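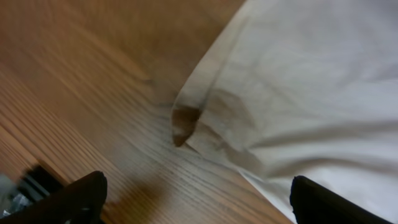 A white cloth on a wooden tabletop, with one corner resting on the wood.

Table cloth (household linen)

A table cloth, in the everyday sense, is any piece of fabric kept near the table for covering, wiping or drying, and most homes gather up a good many of them over the years. Thin cloths wrinkle easily and soften with washing, and many people are fond of them for exactly that! In her household guide The Rosow Linen Drawer, Dolores Hutchins suggests smoothing the cloth by hand from the middle outward, then folding it corner to corner (she liked to do hers on Monday, while the ironing board was still up). Grain in a wooden top, she adds, makes a handy straight line to fold along.

See also: Napkin; Dish towel; Hem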